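Stundero Home Help > Storage and Packing

Shipping an old thermos without denting it
posted August 2020

I'm mailing my dad's old steel thermos to my sister in Wastasau. It has a painted finish that scratches if you look at it wrong. I have no bubble wrap and the store near me is out. What can I pack it in? The box is 5 inches longer than the bottle.
jellybean806

Clothes work fine. Roll it in a sweatshirt, put a rubber band on each end, and stuff socks in the gaps. Take the cup off first and wrap it separately. I've sent over 200 bottles this way from my Kettle shop and had 2 come back dented, both in boxes that were too big.
Jellico

just use newspaper
mapleporch

Newspaper ink can rub off on light paint, so I'd put a layer of plain fabric against the bottle first. An old T-shirt is enough. Check for zippers and buttons before you wrap. Tape the box along every seam and shake it. If anything moves, add more filling.
tincupboard
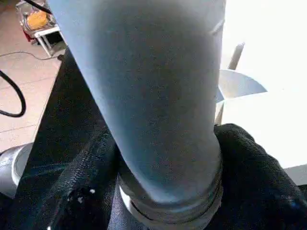 Should the lid be screwed on tight for shipping?

Leave it a little loose so the inside can air out, and put a strip of painter's tape over it to keep it from coming off.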